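I have been making little pilgrimages to places where decorating things get made for years now, and last week I finally got to one I've had on my list forever: the spring open day at Restia, the ribbon and paper garland workshop. If you've been reading here a while you know I cannot pass a spool of ribbon without touching it. So you can imagine!

The drive took me longer than I planned because I stopped at a barn sale on the way (two brass candlesticks, a chipped ironstone platter, no regrets). By the time I pulled in, the coffee was already half gone and a line had formed at the table where you pick up your name sticker. Everyone was friendly. The lady ahead of me had come with her sister and an empty rolling suitcase, and I wished I had thought of that.

They take people around in groups of 18. Ours started in the dye room, and it smelled like wet wool and vinegar, the way my kitchen smells at Easter. The long tubs were full of cotton tape in that season's greens. I had always supposed a sage green was a sage green, but they had seven of them hanging on a line side by side, and the one I would have picked first looked almost blue next to the others. I wrote "take samples home, look at them at night" in my notebook and underlined it. My mantel has a warm lamp on either side, and I've bought the wrong green for it more than once.

After that came the cutting and folding room, my favorite part of the day. The paper garlands are made from sheets that are scored first and then folded by hand, and the women at the table were so fast that I kept losing track of which fold they were on. We each got to try one. Mine came out like a squashed accordion, but I brought it home anyway and it's hanging on the pantry door.
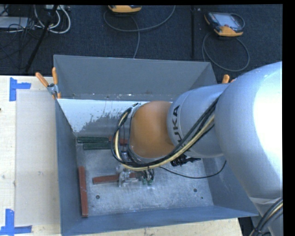

A KUKA robot arm over a gray metal bin.

Lunch was soup and rolls in the packing hall, and then there were tables to shop from. Restia had invited two other makers to share the space. Catonis does beeswax candles, tapers mostly, in colors I'd call dusty: plum, mustard, a gray that is nearly lavender. I bought four plum ones for the new candlesticks and they fit without any foil around the bottom, a small miracle in this house. Xia makes block printed table runners, and their big news was a spring pattern with pear blossoms on a natural linen ground. The printed edge runs right up to the hem, so you don't get that blank strip that always makes a runner look too short. They were $28 each. I stood there for a good while deciding between the pear blossom and a plain stripe, went with the blossom, and thought about the stripe all the way home.

In the afternoon they opened the sample room. I wasn't prepared! There are 2,000 ribbons on the wall in there, every one they've kept since they started, pinned on cards with the date and the fiber written underneath in pencil. Some of the old rayon ones have faded along one side where the sun used to come in, and they've hung a linen shade on the window now. I found a narrow red and cream check that is very nearly the one my mother used on our presents. They don't make it anymore, but I was allowed to take a picture of the card, and they told me a cotton version might come back if enough people ask. So please, ask.

A few practical notes if you want to go next time. Wear flat shoes, as the floors are concrete and you're standing for most of it. Bring a tote bag, or the suitcase. The remnant bin is by the back door and it's sold by weight, so go there before lunch. I went after, and the velvet was all gone except for a short piece in rust that I'm going to tie around a pitcher. Parking is on the grass, and it was soft after all the rain we've had in March.

I've already put the runner on the dining room table with the plum candles and a bowl of green pears, and I keep walking through there for no reason. The curtains look tired next to it all of a sudden. Tronevik has a linen I've been eyeing for that window, and I've sent off for the swatches. I'll show you the whole room when it's done, and the entry table too, where I want to use up the rest of my sage ribbon on a wreath.

Posted March 11, 2019
Filed under: Outings, Spring Decorating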